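Vurnine V2 gripper kit, six weeks in with a school robotics club

Posted in: Kits and parts, reviews
Reviewer: Riet Van Beek
Used for: after-school club, ages 14 to 17, one arm
Paid for: yes, out of club funds. No freebie.

Quick one as I've got a lift to catch and have been promising this to the forum since January.

Short version. Good gripper, poor manual, spares too dear. Four out of five. Would buy again but would buy the spare fingers on the same order.

What we do with it. We enter the Rerholm challenge every year, the pick and sort one. Household objects, you don't get the full list untill the morning. Box of odds and ends tips out, arm has to lift each thing and put it in the right tray. Padlocks, pegs, bottle tops, a sponge, that sort of stuff. Last year we ran the old Bosman gripper and scored 276, mostly off the sponge. Anything hard and slippery shot out sideways. Hence the new kit.

Assembly. The box says one evening. Took our lot three sessions, and two of those were the same step. The drawings show the left plate from the back and then the next page shows it from the front with no warning. Three of them built it mirrored. Screws are small, round heads, easy to chew up if you use the key in the box. Use your own driver. Bag of spares had plenty of the short ones and none of the long.

The motor plug only goes in one way, good. Cable is on the short side. With the wrist at full turn it pulls, so we rerouted ours and left a slack loop, sorted.

Grip. Much better than I expected. The fingers are angular and stiff and close dead level if you take your time over the setup. Hard square things it loves. Round things okay. Thin flat things, forget it, a bank card on a table is a no go unless it hangs over the edge a bit.

Our test last term was 600 lifts with a mixed box, logged by the year tens on a sheet that has tea on it. Dropped 21. Nearly all of those were a glass marble and one very annoying teaspoon. Padlocks none at all, which pleased everyone because padlocks are worth double at Rerholm. The shackle wants to swing the thing round if you take it off centre, so teach it to go for the body and keep the shackle clear of the fingers. Took the students a whole session to work that out and I kept my mouth shut, more or less.

Software. The Vurnine app is fine for a first go. Open, close, a slider for force. After that you want the library. Library is decent, examples run, comments are in there. One bug, the force reading goes to zero if you ask for it too often. We ask ten times a second now and it behaves. Support replied in two days and said they knew. Not fixed yet as far as I can see.

Force slider deserves a moan. Goes 1 to 10, no units. 4 holds a sponge, 7 holds a padlock, 9 broke a ping pong ball. Have your students make their own table, it's a good lesson anyway.

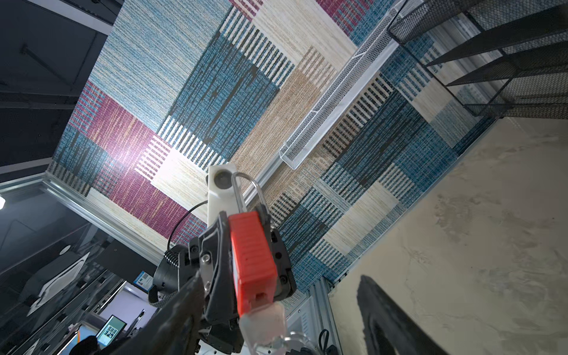 Padlock held by the body, shackle clear. Practice session.

Noise. Bit of a whine when closing. You can talk over it. The Bosman was far worse, like a coffee grinder.

Wear. The finger pads started to lift at the corners in week four. Glue. We used ordinary contact glue and clamped overnight, been fine since. A replacement pair from Parnon costs nearly a third of the whole kit, daft, and they were out of stock when I looked at ten this morning.

Is it good for beginners? With an adult who's done one before, yes. On their own from the manual, no. There is a video but it's for the older version and the plates are different, so that confused things more. I've typed up our own build notes, four pages, message me and I'll send them over.

Score this year, since someone will ask: 811. Third overall. Not all down to the gripper, the students rewrote the sorting from scratch and did a proper practice box each session. But it didn't drop a padlock on the day and the two teams above us had much bigger arms.

Good
Strong level grip on hard objects
Library is clear enough for a 15 year old
Plug can't go in backwards

Bad
Manual
Spare fingers, price and stock
Force slider with no units
Key in the box is made of cheese

Edit: asked twice now so, yes it fits the Bosman wrist plate, but you need the adaptor ring and it isnt in the box. Order it seperately. Ours took nine days.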